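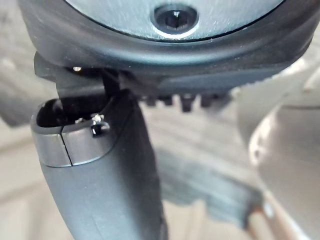

Keegan Te Moana and the rain notebooks

The first thing Keegan Te Moana does when you sit down at his kitchen table is ask what the sky was doing where you came from. He means it, too. I told him low cloud over the ridge and a bit of drizzle at the turnoff, and he nodded and wrote it down, with the time next to it, before he so much as filled the kettle.

Keegan has kept weather notes for the Brirnier valley since he was a teenager, and for the last several years he has put out a forecast for it as well, a short plain page called Flutero that goes up every morning before six. It began as an email to a few neighbors with hay to get in. These days it has nearly 200 regular readers, and he seems to know most of them by the name of their road.

"I never set out to be a forecaster," he says. "My aunt had a gauge on a fence post and she got tired of walking out to it in the mornings. So that was my job. And then she wanted it written down, so that was my job as well, and then she'd say, well, what's it going to do tomorrow? And I suppose I've been answering her ever since."

The gauge is still there, though the post has been replaced 2 times. It stands well out from the house in the lower paddock, and Keegan is particular about that. He will talk for quite a while (and did!) about people who hang a rain gauge under the eaves and then write to him to say his totals are wrong.

Most of what he knows about the valley comes down to one hill. Agbayani sits at the western end, 1780 feet at the top, and when the wind swings around to the northwest the air has to climb it before it gets to anyone's roof. The regional forecast covers a much bigger area and tends to smooth all of that out. "They'll give you showers, and showers is right, on average," he says. "But the people on the top road get soaked and the people at the bridge are hanging out washing. If you live at the bridge you stop believing the forecast, and if you live on the top road you stop believing it too, for the opposite reason. I just wanted to split the two."

He does it with the public forecast charts, his own notes, and a little weather station sold under the name Clakik, which he bought secondhand and has up on a pole behind the shed. He is fond of it but does not fully trust it. On still, sunny afternoons it reads warm, and he has a pencil table on the inside of the pantry door that tells him how much to take off.

I asked him about the February storm, which is the reason a lot of people outside the valley have heard of Flutero at all. He got up and moved the teapot before he answered.

"I had it down as a wet night," he says. "A wet night, that's what I wrote, and I can show you the page. Then at four in the morning I went out with the flashlight and the gauge was close to the top, and I thought, well, that's not right, and I emptied it and went back in and changed the page. By breakfast I'd emptied it again."

The total came to 192 millimeters by the following evening, the most in any of his notebooks.
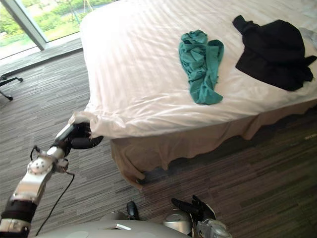

He had put the new warning up a little after four, telling people near the bridge to move their stock and their cars, and a good number of them did. He gets thanked for it in the store and it makes him uncomfortable. What stays with him is the first version of the page, the one that said a wet night, which he has left up on the site with the time on it.

"I think you have to leave the wrong ones up," he says. "If you go back and tidy them, you've got nothing to learn from. The wind had gone around earlier than the charts said, and I'd have seen that if I'd looked at the barometer before bed. I look at it now — my wife will tell you I look at it far too much."

He would like to see more gauges in the valley, and he has talked a handful of households along the top road into reading one for him at seven each morning. Some are better at it than others. One man rounds everything to the nearest five, and Keegan has stopped arguing with him and simply marks those numbers with a small r.

As for what is next, he is typing up his aunt's notebooks, which go back further than his own and are a good deal harder to read. She used her own shorthand for clouds, and he is still not certain what she meant by "woolly, going off." He has a theory. It took us through a second pot of tea, and by the time he had finished the drizzle had reached the house, so he excused himself and went to write it down.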